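# trenham-recipes

Scanned recipe cards from the Trenham side of the family, typed up as plain text. Work in progress, last real update 6 August 2022.
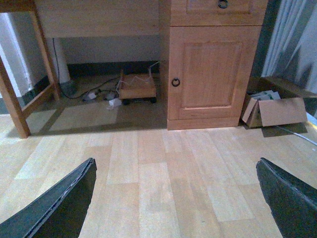
Most cards are from the kitchen drawer, the rest came in the Platthorpe box. Handwriting is bad in both. Where I couldn't read a word I put `[?]`, please don't guess and fill it in, ask first.

## Whats in here

- `cards/` - one file per recipe, lowercase names
- `scans/` - the originals, front and back
- `dupes/` - same recipe, different card. Keep both, the amounts dont match
- `notes.txt` - oven stuff, pan sizes

## Format

Title, where it came from, ingredients, steps. Blank line between each. Like so:

```
Skamberg rye
from: Platthorpe box
2 cups rye flour
2 tsp salt
...
```

Cups and spoons as written. No grams yet. "Butter the size of an egg" stays as butter the size of an egg.

## Known problems

- Plum cake has no baking time. Card just says "until done"
- The two pickle cards contradict each other on vinegar, see `dupes/`
- Oven temps are Fahrenheit except the Skamberg ones, which I think are Celsius. Not checked
- Molasses cookies: back of card is water stained, last step missing
- Some scans are sideways. Will rotate teh rest in March

## Adding one

Scan both sides even if the back looks blank. Type it, spelling mistakes included. Put it in `cards/`, add a line to `index.txt`. Index is alphabetical, mostly.

Family use, share with cousins, fine. Don't post the fruitcake.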